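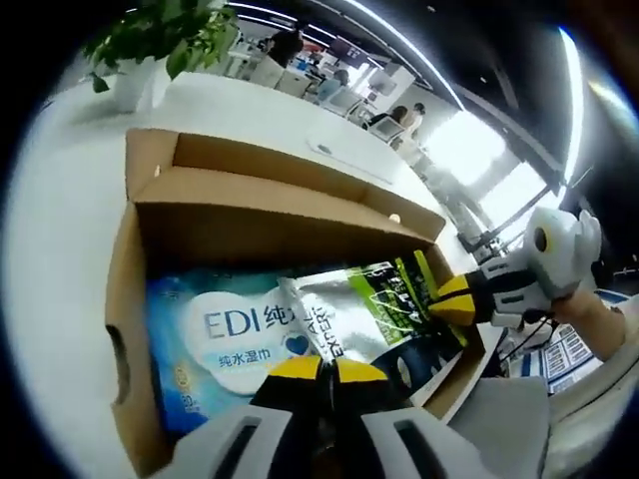

*Plain brown corrugated carton with oval hand-hold, shown open.*

# Starnomow Hand-Hold Carton, single wall

The Starnomow carton is a general-purpose box for storage, internal transfer and light despatch. It is supplied by Grivico to offices, schools, clinics and small warehouses, and replaces the earlier Rudia carton in the stationery and packaging catalogue. Customers holding stocks of the Rudia carton may continue to use them alongside the new one; the two share the same footprint and will stack together.

## Order details

| Item | Detail |
|---|---|
| Catalogue number | 1223 |
| Material | Single-wall corrugated cardboard, unprinted |
| Colour | Brown |
| Supplied | Flat, in bundles of 50 |
| Pallet quantity | 200 |
| Closure | Tape (not supplied) |

Part bundles are not available by post. They may be collected from the trade counter, which is open on Saturday until noon.

## Suitable uses

The carton is intended for dry goods of modest weight: packaged consumables, paper, folded textiles, boxed spare parts and similar items. Soft packs may be laid flat and overlapped. Rigid items should be placed at the bottom, with the heaviest nearest the centre.

It should not be used for loose liquids, unwrapped food, or anything with exposed sharp edges. Glass may be carried if each piece is wrapped separately and the remaining space is filled with paper. Customers who regularly send glass or ceramics are advised to order the Soriano double-wall carton instead, and to ask for the matching dividers at the same time.

## Assembly

1. Open the carton out until the side walls stand square.
2. Turn it over and fold in the two short base flaps, then the two long ones.
3. Run one strip of tape along the centre join and over each end.
4. For heavier contents, add a second strip across the base at right angles to the first.

Tape of 50 mm width is recommended. Narrower office tape does not hold well on corrugated board and tends to lift at the corners within a few days. Staples are not advised where the contents are soft or wrapped in film.

## Lifting and stacking

Hand-holds are provided for carrying a closed carton over short distances. The base should be supported with the free hand when going up or down stairs. A carton whose hand-hold has torn must be taken out of use, even where the tear is small – the board around the opening carries most of the load.

Closed cartons may be stacked on a level floor, provided that those in the lower rows are full. A half-empty carton will bow under weight and should go on top. Stacks against an outside wall need a gap behind them for air.

## Storage before use

Keep flat cartons in their bundles, lying down, in a dry room. Cartons stored on end for long periods take on a curve and become difficult to square. Board that has become damp should be recycled; it does not recover its strength when dried.

## Returns and recycling

Unopened bundles may be returned within 66 days of delivery. Opened bundles can be accepted only where there is a fault in the board or the cutting. Please keep one faulty carton from the bundle, with its label, until the claim has been settled.

Used cartons can go into ordinary cardboard recycling once the tape has been removed.

## Contacts

Orders and account enquiries: Theda Diekmann, Grivico customer office.

Faults, board samples and questions about load: Pak-hei Shih, packaging desk. Sample requests received by October will be sent with the autumn catalogue.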